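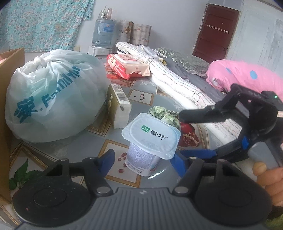

Kiri said the ferry would not go, and that anyone who had lived in Truvholm for longer than a winter would know it by looking at the flag.

Jinlong Tian looked at the flag. It was hanging straight down. He had been in the town for 14 weeks and had a ticket in his coat that had cost him 370, most of what was left from the cannery.

"There's no wind at all," he said.

"Not here," said Kiri Ruawai. She went on stacking chairs.

He carried his case down to the harbour anyway. The ferry was in, with its lights on and the ramp up. Two lorries were waiting, and the driver of the first had gone to sleep with his boots on the dashboard. At nine a man came out of the ticket office and wrote SUNDAY on the board in chalk, then went back inside and pulled down the blind.

Jinlong sat on his case for a while. He thought about his sister, who would be at the quay in Fivalden with her car and no telephone. She would wait until the last passenger was off, and then she would wait for the crew to come off as well. She had done that once before, when he was nineteen and had got on the wrong boat.

By the time he walked back up the hill it had begun to blow. The flag stood straight out and the rope was banging on the pole.

Kiri had left the side door open. His room key was on the counter, number 38, the same as before -- and beside it a plate of bread and cheese with a bowl turned over it.

"Does the post office send telegrams?" he asked.

"Until ten," she said. "Leave the case."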